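Two-arm tabletop cell: right gripper closes off center on small cylinders, left is fine

Posted under Cell setup and maintenance
Last updated: September

Drarnwood

I look after a two-arm bench cell. Both arms sit on the front rail, the table is a flat white top on an extrusion frame, and each gripper carries a small camera. The job is sorting markers and marker caps. The left arm has been fine. The right one has started closing off center on anything short. Long barrels still come up on most tries, but on stubs and loose caps one finger touches first, pushes the part, and the other finger arrives late or lands on the bare table.

What I have done so far:

Re-homed both arms. No change.
Swapped the right gripper's fingertips for new ones. No change.
Ran 142 picks on the right arm with the speed cut in half. The misses were the same kind, in the same direction.
Checked the bolts on the right base plate. Two were a little under torque and I brought them up. It may have helped slightly, but I can't separate it from noise.

The wrist camera view is what I have been using to judge centering. The fingers come in from the bottom of the view and the rail shows behind them when the arm is working near the edge of the top. 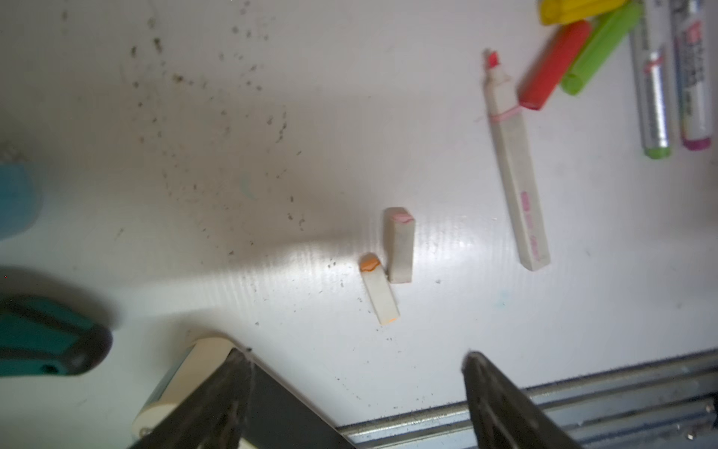
The offset is worse close to the rail and less obvious in the middle of the table. I measured it with a printed grid and got 2 mm at the edge and under 1 mm at the center. The camera calibration file for that wrist is old, but the left one is from the same day and gives no trouble. Before I take the wrist apart I would like to know whether this is more likely to be the camera mount, the gripper, or the table itself. I have a spare gripper motor but no spare camera.

Trurkiritz

An error that grows toward one edge is usually not the gripper. If a finger were slipping on its carriage you would see the same offset everywhere on the table. I would check in this order.

First, the table plane. Put a dial indicator in the right gripper, jog it along the rail side and then across the middle, and write down the readings. If the top has sagged or been lifted at the rail, a camera that looks at the table from an angle will turn the height error into a sideways error. Short parts suffer more than long ones, because on a long barrel a shift along its length costs you nothing.

Second, clean the top. Crumbs do not cause a 2 mm error, but dark specks and glare can both pull a part detector off the true outline of a white stub on a white table. Wipe it with a damp lint-free cloth, then a dry one, and vacuum along the joint where the top meets the rail. Don't use a brush there. It pushes the dirt under the top and then you really do have a plane problem. If the surface is glossy, move or diffuse the light until there is no bright band across the pick area.

Third, the camera bracket. Hold the gripper body with one hand and press the camera sideways with one finger while watching the live view. Any shift that does not spring back means the bracket is loose. Look at how the cable is fastened as well. A cable tied too short will pull on the camera when the wrist rolls, and the wrist rolls most when the arm folds in toward its own rail. Leave a free loop between the last tie and the connector.

Then recalibrate, with the arm warmed up. I run mine for 20 minutes first. Take your calibration poses over the whole table, including the strip by the rail. Many people take them all in the middle and then wonder about the edges.

While you are doing this, park the left arm and keep hand tools out of the right arm's reach. 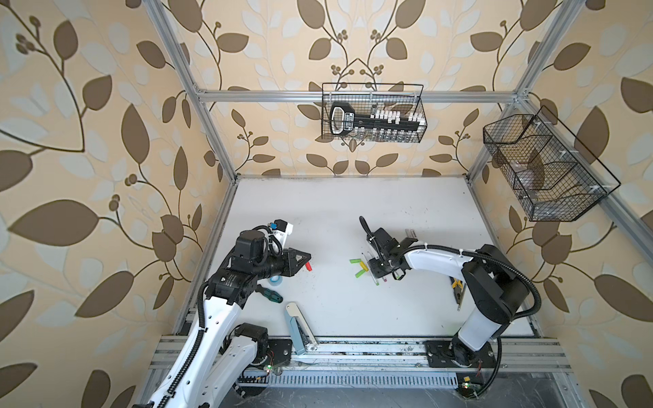 Both arms over the table, with the pliers below the right forearm.

Leave the spare motor on the shelf until the indicator readings are in.

Plamuris

Had something like this. Replaced the gripper motor, still had it, replaced the cable, gone. So maybe the cable. Ours threw fault 428 now and then, which I don't see in your post, so it may be a different problem.

Hoàng

Agree with Trurkiritz on the order, with one addition. Check that the two finger carriages reach the center at the same time with nothing between them. Close slowly onto a thin feeler gauge held upright and see whether it leans. It takes a minute and rules the gripper in or out before you touch the calibration — and if it does lean, fix that first, or the new calibration will have the error built into it.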